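Research > Working papers > Repair and reuse

Search this collection Enter keywords

Last updated 9/30/24

3.2 Layout of the tower cases

The tower cases in the Tundine set came from office clearances and were sorted in May. Of the 330 units received, 200 were opened for this part of the study. Each was laid on its side before the side panel came off, so that all parts could be reached from above.

We recorded where the main parts sit and which cables cross them. Figure 2 gives one case with a Dell board. The processor socket is empty and its metal frame stands upright, while the power supply and both drive bays are still in place.
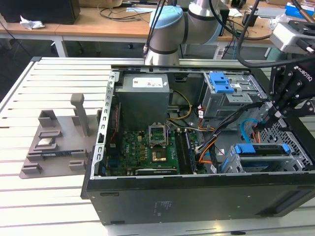
Figure 2. Opened desktop tower, side panel removed. Photo: Unavden workshop / Cudex project.

Blue plastic is used for the drive latches in this case, and we treated colored latches as a sign that a part is meant to come out without tools. Cables were a different matter. A thick black bundle runs diagonally from below the upper drive cage toward the lower center, with orange SATA cables alongside it. We coded cables of this kind as "crossing" - they have to be moved or unplugged before the parts under them can be lifted.

Memory slots were coded separately from expansion slots, even where the two were close together. Cases with more than 10 separate cables were put in their own group and are discussed in section 3.4. The coding sheet follows the one used in the Tlapale survey, with two fields added for latch type and latch color.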